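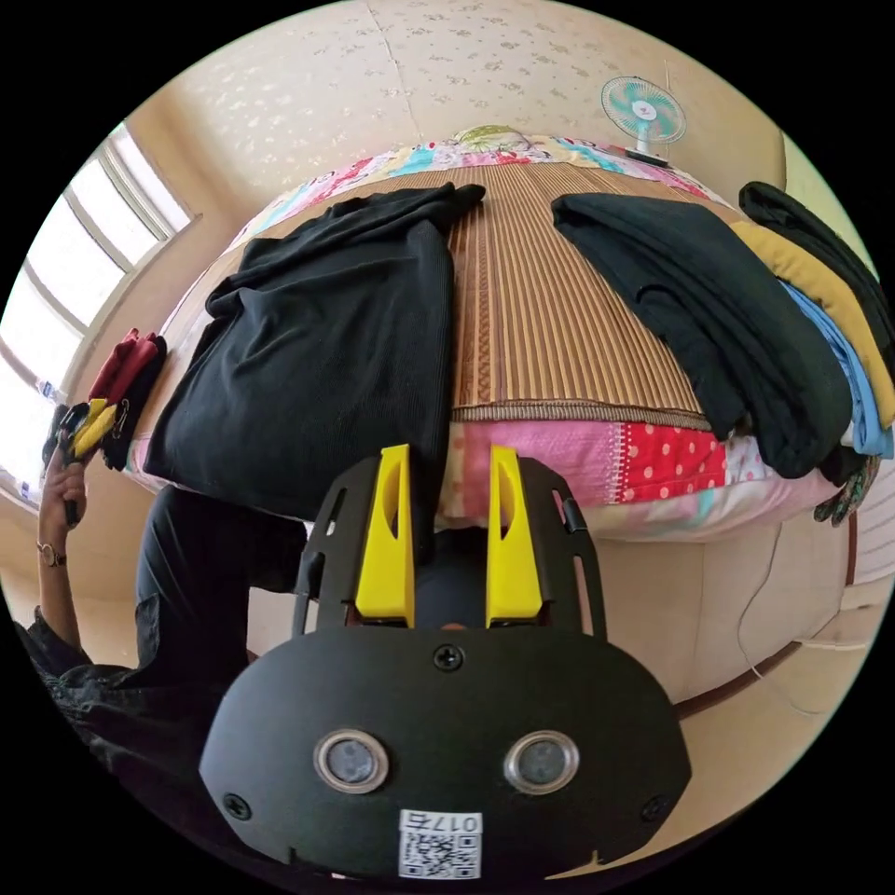
Setup and upkeep notes for the Jurno hand-held gripper, as used for recording folding work in homes. They cover one unit from unpacking to finger replacement. Each unit has a number on the white sticker low on the front plate, printed with the QR code; the one on this page is 017, and its log is kept under that number. The sticker reads upside down to the person holding the tool.

## Contents

- `setup/` -- checklist and calibration script
- `logs/` -- one text file per unit
- `parts/` -- drawings for the Edetel finger set
- `CHANGES.md` -- wear and repair history since June

## Before first use

1. Wipe both round lenses on the front plate with a dry microfiber cloth. No alcohol.
2. Check the three black screws on the plate, one at the top and two at the lower corners. Finger-tight plus a quarter turn.
3. Open and close the yellow fingers 40 times by hand. If they bind, stop and go to Repair.
4. Scan the QR code and confirm that the number on screen matches the sticker.
5. Run `setup/calibrate.sh`. It asks for the fingers fully open, then fully closed.

Calibration writes 948 rows to the unit's log. Fewer than that means the cable came loose partway. Reseat it and start over; partial files can't be joined.

## Care between sessions

Knit fabric leaves lint in the recesses near the fingertips. Clear it with a soft brush after each session and again if the fingers stop closing fully. Loose threads wind around the pivot, so look there too.

Rerun calibration every 400 cycles, or after any drop, even a short one onto a mattress. The counter is in the log header. It does not reset when the battery is changed.

## Repair

Fingers are replaced as a pair at 2,000 cycles. Mixing an old finger with a new one gives a skewed closed position, and the script will pass it anyway.

- Remove the top screw first, then the lower two.
- Lift the plate straight toward you. The lens leads are short.
- Slide out both fingers and fit the new pair, recesses toward the tip.
- Refit the plate, top screw last.
- Recalibrate and add a line to `CHANGES.md`.

A scratched lens means a new plate. Order from Vasconcelos and keep the old sticker number on the new part.

## Known issues

- The Flostidora log viewer drops leading zeros, so 017 shows up as 17. Search for both.
- Step 5 hangs if the log folder is read-only.
- Drawings in `parts/` still show the earlier screw length -- use the screws that came with the unit.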